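Power went out on our road again in June, nine hours this time, and that was what finally pushed me to buy a home battery. I've had the Hadell 3000 for a good six months now, through heat, two big storms and a proper cold snap, and I like it even more than I did the week it arrived.
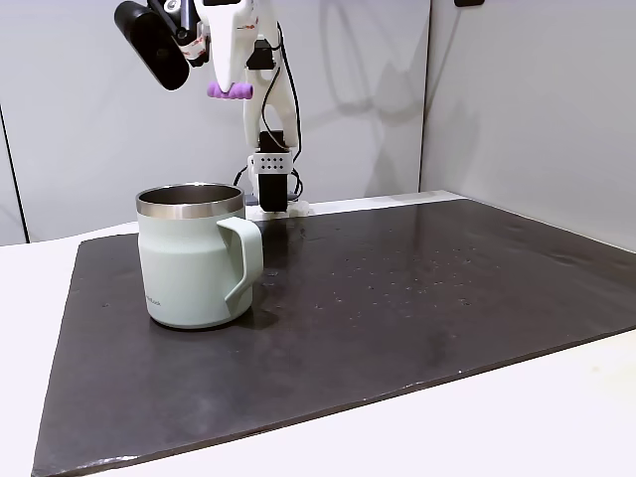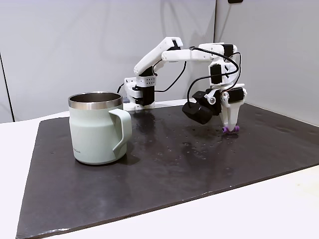

The basics first. It's a portable power station, 3000 watt-hours, on wheels, and it weighs 33 pounds more than the old Dotby unit it replaced. You will not be carrying this up a flight of stairs by yourself. On flat floors, though, it rolls beautifully, and the handle locks at a height that suits a tall person (hooray!).

## What it runs

In our house the must-haves are the fridge, the internet router, a couple of lamps and the blower on the gas furnace. The Hadell takes all of that without complaint. When the fridge compressor kicks in there's a little jump on the display and then it settles right back down, where the Dotby used to click off and sulk until I went and pressed the reset button.

The longest outage so far started just after dinner and ended the next day at lunch. We went into it with a full battery and came out with enough left to make coffee, and the house stayed warm the whole night. I slept! During the last one I was up every hour with a flashlight, checking.

A word on the furnace: ours was hardwired, so I had an electrician fit an inlet and a small transfer switch. Please don't try to rig that part yourself. It cost extra and I'd pay it again tomorrow.

## Charging

From the wall it goes from empty to full in 2 hours on the fast setting, and the fans are loud while it does. The slow setting takes most of the night and you can barely hear it from the next room, so that's how I leave it.

I've also tried it with a pair of Pathak folding panels on the back deck. The best I saw was 935 watt-hours over one clear day, moving the panels every so often to follow the sun. In December the trees get in the way and the number is a lot sadder, but as a way to stretch things out in a long outage I love having it.

## The app

Fine. It shows what's going in, what's going out and how many hours you have left, and the estimate is pretty close once the load has been steady for a bit. It does want an account before it'll show you anything, which annoyed me, and it needs a Bluetooth connection if your internet is down, so set that up ahead of time while the lights are on.

## Small gripes

- The display goes dark after a minute and the setting to change that is buried three menus deep.
- The cover for the side outlets is stiff, and cold fingers hate it.
- The charging cord is too short! Ours only just reaches from the hall closet to the outlet.

I bought mine from Plallside during a sale, and the box came with a dented corner but the unit was perfect. If your power goes out once every few years for twenty minutes, it's far more battery than you need. Out here at the end of a long rural line, I'd buy it again without a second thought, and I'm already eyeing the add-on battery for next winter.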